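The Year I Mailed Everything

I gave up on gift bags in March. My sister had moved to Linthorpe, my oldest friend was already in Menzies, and suddenly every birthday on my calendar needed a stamp. So I decided I'd become a person who mails things. Real things, in the real mail, with a note inside!

The first one was a disaster. I sent a jar of plum jam (you can guess) and my sister got a very sticky paperback. She read it anyway, peeling the pages apart over the sink, and called me laughing so hard I couldn't make out a word. 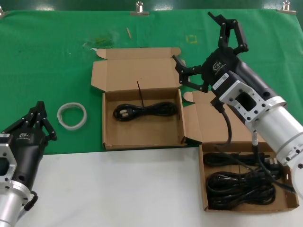
After that I asked around for advice, and everybody sent me to Lachlan Paterson, who ran the mail counter in our town for 20 years and still can't walk past a badly taped parcel. "Shake it," he told me. "If it talks back, open it up and start over." I shake everything now. I shook a birthday cake once, which I don't recommend.

What I love most is the notes, though. I started out writing two polite lines and now I ramble for pages, all about the neighbor's goat and what I had for lunch. My friend keeps hers in a kitchen drawer. She wrote back last week, six pages, both sides, mostly about a leaky roof, and I read the whole thing standing in the driveway with my groceries going soft.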